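Lustano Brings Its Kitchen-Table Variety Show Back for a Second Run

The comedy duo's late-night hour returns with a bigger band, a smaller desk and the sketch fans have been begging for

If you spent July humming the theme from Lustano Live, you were in very good company. The first season of the duo's variety hour arrived with hardly any fuss and ended with people queuing down the block in Lesholm for a seat at the finale. Now it's back, and the season opener is an absolute joy from the first drumroll.

The new run moves into the old Arton Theatre, a gorgeous room with 18 rows, a creaky balcony and velvet the colour of plum jam. It suits them beautifully. The pair still come on through the side door, still argue over who gets to read the opening joke, and still lose their place halfway through it (my favourite part, every single time).

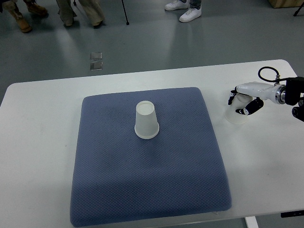 By the Screen & Stage desk
2019-10-15

Music gets far more room this season. Zakaria, the seven-piece brass outfit who stole the finale, have been promoted to house band, and they play as though the building belongs to them. Their first number ran well past its slot on opening night and the audience was on its feet before the second chorus!

Then there's The Ferry Terminal. The sketch began as a throwaway bit about two commuters who keep missing the same boat, and it has grown into a wonderful little serial with its own theme song and a villain in a fluorescent vest. The new instalment lasts 20 minutes, which sounds like madness for a sketch, and I'd happily have watched another 20.

Not everything lands. The mock cooking segment needs a trim, and a running gag about parking fines wears thin by the second break. But the two of them have such obvious fun together that even the flat spots have a bit of sparkle, and when a prop door jammed they built a whole song around it on the spot.

Tapings continue every week at the Arton. Balcony seats are released at the box office at 3 pm on the day, and regulars recommend bringing a jumper, as it's draughty up there.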